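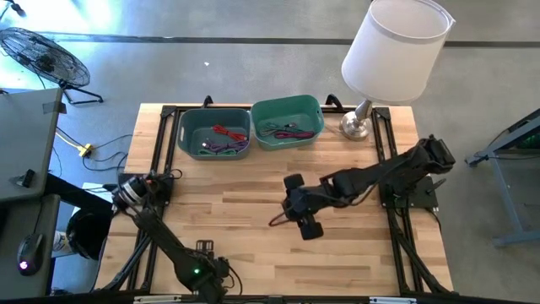 I've had the Ralen insulated grocery bag since January and take it on most shopping trips. It cost $30 at Fuentealba, the market near my office. The large size holds a week of food for two people.

Frozen peas and a carton of ice cream were still hard after 70 minutes in the car – longer than my usual drive. The flat bottom keeps eggs level. The zipper sticks at one corner, and the shoulder strap is too short for me, so I carry it by the handles.

Cleaning is easy. I wipe the lining with dish soap and leave the bag open overnight. A leaky chicken package left no smell.

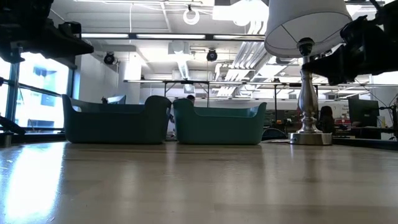 Clitness wrote in the comments that the strap on hers tore loose after a few months, and Ralen mailed a new bag without asking for the receipt. Mine is holding so far. I'd buy it again at this price – four stars.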